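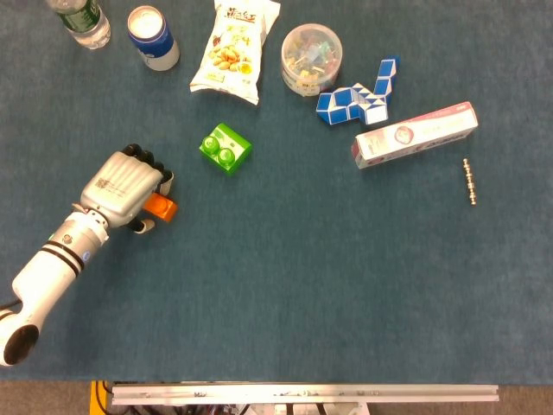 Figure 1. Grasping an orange block during collection; other objects remain on the table.

Unit 7. Gathering Demonstrations for Grasp Learning
Course notes, Sulia Laboratory. Instructor: Nadja Haslinger. Revised 5 Sep 2018.

7.1 Purpose
A learned grasping policy can only be as broad as the examples it is given. In this unit, students record demonstrations in which the hand takes one named object from a mixed table. The objects differ in size, stiffness and surface - a crinkled snack bag and a toy building block call for very different finger closures, and clear plastic is often hard to locate from a head view.

7.2 Terms
An episode is one continuous recording, from the rest position to the release of the object. The target is the object named in the instruction. All other objects are distractors and are to be left in place.

7.3 Procedure
Each group submits 300 episodes. The layout is changed after every 5 episodes, and the target is drawn from the list kept by Gülizar Kaplan. Objects may lie flat, stand or overlap slightly. Failed grasps are saved and labeled as failures. An episode is discarded only if the recording is incomplete or the operator enters the camera view.

Operators should approach at an even speed and pause briefly before closing the fingers. Long hesitations above the table teach the policy to hesitate.

7.4 Labels
Record the target, the outcome and the type of grasp (pinch, power or other). Where two students disagree on the type, enter "other" and add a note.

7.5 Reading
Course reader, Chapter 5, on coverage and bias. The section on camera placement is optional.

This site uses cookies to improve your experience. Accept all | Manage settings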